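Flirkura Demo-Paket: simulierte Greifbeispiele für lernende Steuerungen

29.12.21, von Tin-yau Shih

Neu im Programm bei Okon. 2.000 Episoden, komplett gerendert, fertig zum Training. Jede Episode mit Gelenkwinkeln, Greiferstatus und Kamerabildern, auch aus der Nähe vom Greifer. Kein Umrechnen nötig, Ladeskript liegt bei. 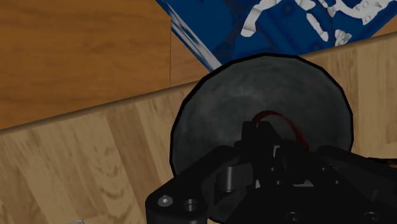 Nahansicht am Greifer, rundes dunkelgraues Objekt, dahinter blaue Box.

Lizenz gilt für 2 Arbeitsplätze, Erweiterung auf Anfrage. Szenen bewusst unaufgeräumt: Holztisch, Schüssel, Zeitung, Deckel, Buch. Wer nur saubere Einzelteile will, nimmt besser das kleine Paket mit 200 Episoden (gleiches Format, weniger Speicherplaz).

Ansicht von weiter weg gehört auch dazu, zwei Roboter am selben Tisch.
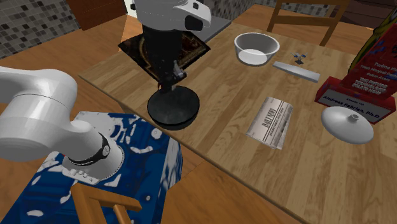 Fehlversuche bleiben drin, sind aber markiert. Bitte nicht einfach rauslöschen, Gyula Simon hat die Labels dafür extra nochmal durchgesehen. Eigene Episoden per Teleoperation ergänzen geht, Anleitung im Ordner "Aufnahme". Lieferung als Download, 70 GB, auf Wunsch auch auf Platte. Preise und Probedatensatz bitte per Mail anfragn. Nächste Version kommt im Juni.

Kontakt: Okon, Vertrieb Etisville | © Okon | Nach oben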